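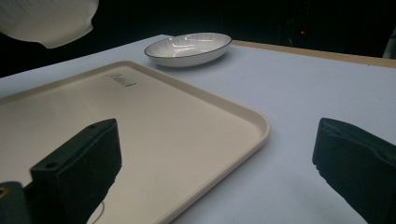
Erlinda Malabanan
16/07/2023

3.2 Pale things on pale tables

I'll admit I didn't expect to write a whole section on trays. When I started the Clitville household study I was after cupboards and drawers, and I'd put the table down as the boring bit in the middle. Then I went through the diaries (145 homes kept one, starting in January) and people kept grumbling about the same thing: they couldn't see the edge of what they were putting stuff down on!

Figure 4 has the sort of table I mean. The cream tray is only a shade or so more beige than the white surface under it, and what picks it out is the rim, a bright line running round the rounded corner. The oval bowl just past it has an easier time of it, thanks to the thin dark line along its edge. I got quite fond of that line.

Figure 4. Cream tray and shallow oval bowl on a white tabletop.

Sarka, who coded the diaries with me, sorted the grumbles into "missed the edge" and "forgot it was there". We had 365 of the first and only 49 of the second, and I'd have bet on it being the other way round. Wuisan thinks the lighting matters more than the colour, and we still argue over it. My own hunch is that a raised rim does most of its work through your fingers, but the diary didn't ask about touch, so I can't push that very far. Haritz has suggested a follow-up with darker cloths, and I'd love to see it done. Section 3.3 goes back to the cupboards.

Related items
Where the big plates live
Drawers that never quite shut
Laying the table in a small kitchen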